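Accueil > Projets financés > Enine > Rapports d'avancement > Lot 2
Rechercher dans le site Mots-clés OK
Février – rédigé par l'équipe manipulation, projet Enine

Rapport d'avancement du lot 2 : réglage de la prise par recalage poignet / vue fixe

1. Objet de la période

Le lot 2 porte sur l'apprentissage de politiques de préhension à partir de démonstrations téléopérées, avec deux flux d'images : une caméra fixe en bord de table et une caméra embarquée au poignet. La période écoulée a été consacrée à la constitution du corpus Grodora et à une première comparaison entre la politique de référence et la variante Xia, qui pondère les deux flux selon la phase du geste. Les essais sont conduits sur le bras Panda, sans modification du contrôleur bas niveau.

2. Corpus

Le corpus compte à ce jour 700 démonstrations validées. Les objets retenus sont des contenants (bol, assiette, panier) et des aliments ou imitations d'aliments de forme allongée ou ovale. Les contenants à bord mince restent le cas le plus exigeant : l'erreur latérale tolérée y est faible et l'estimation de profondeur se dégrade sur les plastiques clairs.

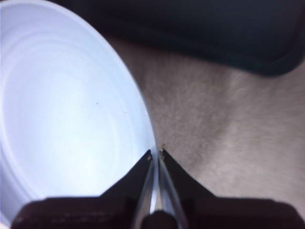

Fig. 1 – Vue poignet, extrémité du doigt gauche au contact du bord d'un bol en plastique blanc.

Pour ces cas, l'annotation distingue désormais l'approche, le contact et la fermeture. Le contact était auparavant confondu avec la fermeture, ce qui conduisait la politique à serrer trop tôt. La reprise des étiquettes a été faite sur l'ensemble du corpus et a pris nettement plus de temps que prévu au plan initial.

3. Méthode

La variante Xia calcule un poids par flux à chaque pas de commande. En transport, la vue fixe domine : elle donne la position relative du panier et de l'assiette, que la caméra du poignet perd dès que la pince s'éloigne du plan de travail.
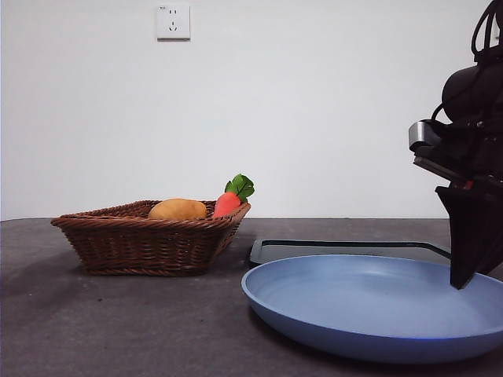
Le basculement vers la vue poignet intervient dans les derniers centimètres de la descente. Le seuil était fixe dans la version précédente – il est maintenant appris avec le reste du réseau. L'étalonnage entre les deux caméras est refait à chaque début de série ; une dérive non corrigée se traduit par un décalage systématique du point de saisie.

4. Résultats

La comparaison a porté sur 51 configurations de départ, identiques pour les deux politiques. La variante Xia réduit les fermetures prématurées sur les bords de contenants. Sur les objets allongés posés dans le panier, le gain est plus modeste : l'orientation de la pince par rapport à l'axe de l'objet est bien estimée, mais la hauteur de saisie reste dispersée. 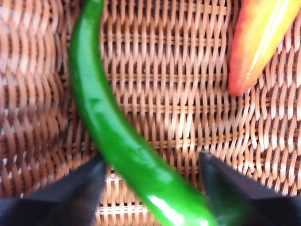

Deux causes sont à l'étude. La première est le tressage, dont la texture répétitive perturbe l'appariement à courte distance. La seconde tient aux reflets sur les surfaces lisses, qui déplacent le point de saisie prédit le long de l'objet. Une augmentation photométrique ciblée est en cours d'essai ; aucun résultat exploitable n'est disponible à ce stade.

5. Écarts et suite

Le retard lié à la réannotation est absorbé en partie par le report des essais à contenants empilés. Aucun dépassement budgétaire n'est à signaler. Travaux prévus pour la prochaine période :
– extension du corpus Grodora aux fonds texturés ;
– mesure séparée de l'erreur en hauteur et de l'erreur latérale ;
– gel de l'architecture Xia avant livraison du lot 3.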